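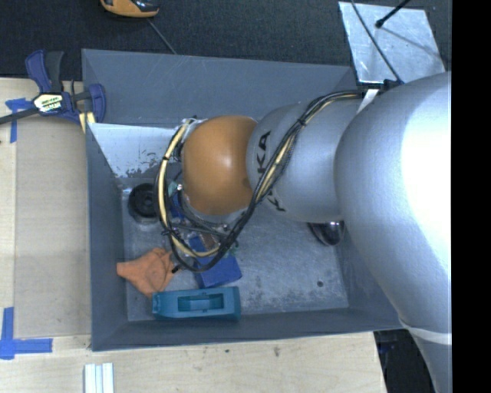 Mixed bins are slower to pick from and everyone knows it, Leonie Frei wrote on her copy of last year's handout, so why do we keep filling them? Her question is a fair place to begin, and Section 7 spends most of its time on it.

7. Mixed storage and the shared bin

Terms used in this section

Single bin: one kind of item only.
Mixed bin: two or more kinds of item sharing the same floor, with no dividers.
Divided bin: two or more kinds of item, each in its own compartment.
Dead item: anything in a bin that has had no movement since the last full check.

Why mixed bins exist

Space is the main reason. A storeroom with 800 item types and 147 bins cannot give every type its own bin. The Rurnden storeroom, which we use for the worked problem, is in that position. Fast movers get single bins there and the rest share.

The second reason is returns. Items come back one at a time, in no order, and the person at the counter puts them in whatever is open. Garside's reading (packet, second article) treats this as a discipline problem. Widmer's treats it as a layout problem — the open bin is closer than the right one. Read both before the seminar.

What a small assortment looks like on the floor of a bin

With only a few items in a gray metal bin like the one at the top of the handout, the contents are spread out on the floor and can be told apart from above. Cloth is worth noting as a separate case. The orange cloth-like item has no fixed shape, and a soft item can cover a small hard one without anyone meaning it to. In class we will compare soft and rigid items in the same bin and time the search for each.

Walls matter too. Tall sloping walls keep things in, but they also block the view from the side, so a mixed bin of this type has to be read from above. If it goes on a shelf, put it below chest height.

Scratches and pale wear on a bin floor are normal in metal bins and are not a reason to replace one. Bent rims and sharp edges are.

Rules for the exercise

Put no more than one soft item in each mixed bin.
Do not place look-alike items together. Two sizes of the same fitting count as look-alikes.
Write the contents on the card in the order they went in.
Remove dead items at each check and log them on the Lambert sheet.
Heavy things go in first.

Worked problem

Wollstead sends back a carton of unsorted small goods in December. Almost half are types that already have a single bin. Decide which of the others may share, and write one line for each pairing you reject. Jade Parsons has the item list. Roy Dunmore's group should use the shorter version, as they missed the layout session.

Bring your cards from Section 6.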